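Purple cable keeps snagging on a two-arm cell

Our Gritby cell sorts jars and bottles into a tray. The left gripper cable has pulled out twice since March. Is a bigger loop the fix? I have my doubts.

Jeanine Hendriks

Howard Lockwood
A bigger loop just gives it more to catch. Measure with the arm at full stretch, add 13 mm, clip it at the forearm. Ours ran 600 hours that way - or so the log claims.

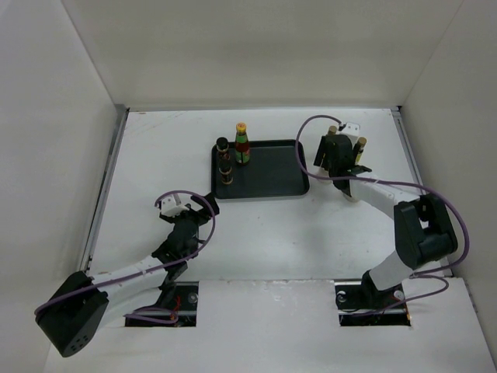

Saturnino Escobar
Check down at the base cutout too. I wouldn't blame the gripper end yet.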